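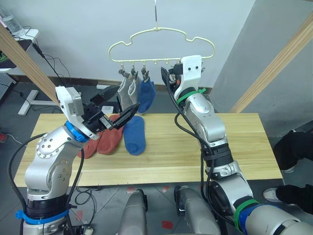 The first thing I wanted to ask her was why so many of the new poems are about chores. I'd read the whole book on the bus up to Gretura (the 214, which takes every hill it can find) and by the last stop I'd been through dishes, a clogged gutter, a bag of onions and a refrigerator seal. And then there's the sock poem, which everybody seems to love, me included. It has some socks lying on a light wooden table and others up on a hanger above the far edge, and for eleven lines all anybody does is look from the ones lying down to the ones hanging up. I've had that table in my head for a month! I look at my own laundry differently now, and I do not thank her for it.

"Well, I do a lot of chores," she said, when I finally got the question out. "I don't do a lot of sailing. If I sailed, you'd have gotten a book of boats."

We were in her kitchen, where she'd made coffee that could have stripped paint. She writes at the end of the counter, standing up, next to the toaster. I'd expected a desk, I guess. She had one once and gave it to a neighbor's kid, and the poems got shorter after that, which she blames on her knees.

The book is called Prura, and yes, I asked. It's a word her grandmother used for the skin that forms on warm milk. She has never found it in a dictionary or met another family that says it. For years she assumed it was a real word in some language or other, and she'd use it in front of people with total confidence.

"I said it to a cheese guy at a market once, like we were two professionals. He just nodded. So now either he knows it too or he's a very polite man."

There's a title poem, but it's nearly at the back, and it hardly mentions milk. It's mostly her grandmother on the phone, arguing with a bank. I told her I thought it was the funniest thing in the book and she looked pleased and then a little worried.

"People laugh at that one when I read it and then they stop laughing, and they don't all stop at the same place. I used to try to hear where. I'd be up there reading and counting on the inside, okay, that was the line, that was where the back row went quiet. It made me read badly. Now I look at the paper."

I wanted to know about cutting, because I'm a terrible cutter myself (I keep everything, I have a folder called "maybe" that could sink a boat). She went and got a grocery bag from the hall closet and put it on the counter. It was full of drafts of one poem, the one about the gutter. The finished version is two stanzas. The bag was heavy enough that I moved my coffee.

"That was going to be about my brother. It was a long poem about my brother, with the gutter in one corner. And he came out of it a bit at a time, first the car, then the hospital, then his name. At the end I had a gutter with leaves in it. And I thought, he's still in there, I can't get him out now if I try."

Did he know?

"He's read it. He said he thought it was about a gutter."

She laughed at that for a good while and so did I.

She came to poetry late, or she says late, and then she says there's no such thing. For a long stretch she wrote manuals for a company that made water meters. The best known was for a model called the Jang, which has 262 numbered steps, and she can still recite some of them. She did a few for me, with gestures. I have to say they scan! Lift the cover. Wait for the light. Lower the cover if there is no light. I asked whether any of that ended up in the poems and she gave me a look like I'd asked whether the coffee had coffee in it.

"You learn to say one thing and then stop. The reader's in a basement with a flashlight in their teeth. They can't hold a second clause. I still picture that person. I think, would you put up with this adjective, down there with your hands full? And usually they wouldn't."

So she doesn't like adjectives?

"I like them fine. I like 'wet.' I like 'other.' I'd go to bat for 'other.'"

The press is Tasach, which is small even for a poetry press, and they printed 300 copies. I said that seemed low given how the readings had been going, and she shrugged. She's been with bigger places. One of them sent her book out with another poet's acknowledgments in it, so for a whole printing she appeared to be thanking someone else's husband for his patience. She wrote the man a card. He wrote back. They exchanged cards for years, it sounds like, and she's got a poem started about it, though she wouldn't show me any.

What Tasach did do was fight her on the order. She'd had the sock poem last. They wanted it near the front, and there were some long phone calls, and she gave in, and she's still not sure.

"Last, it's a sad poem. Up front it's kind of a cheerful one. Same words. That bothered me so much I didn't sleep. I thought I'd written a sad poem! I thought I at least knew that."

I told her I'd read it as cheerful. She said, "See?" and pointed at me as if I were evidence.

I asked the question I always ask, about reading aloud, because I can't stand the sound of my own voice and I collect other people's tricks. Hers is to read the poem to the sink with the water running. If she can still follow it over the faucet, it's done. If she loses the thread, she figures the poem lost it first. She offered to show me, and then couldn't find her glasses, and then we got onto the subject of the neighbor's kid with the desk, who's in high school now and apparently writes enormous fantasy novels on it.

"Thousands of pages. Maps, everything. I tell myself it was the desk."

She's working on something longer herself, for the first time since the manuals. All she'd say is that it has a bridge in it and that it rhymes, on purpose, in places where you won't want it to. I asked when we'd get to see it and she said maybe October, and then she said she hadn't said which October.

It was getting dark by then and the bus back only runs once an hour in the evening. She walked me down to the stop in her slippers, holding the grocery bag, which I think she'd forgotten she'd picked up. We talked about onions until it came.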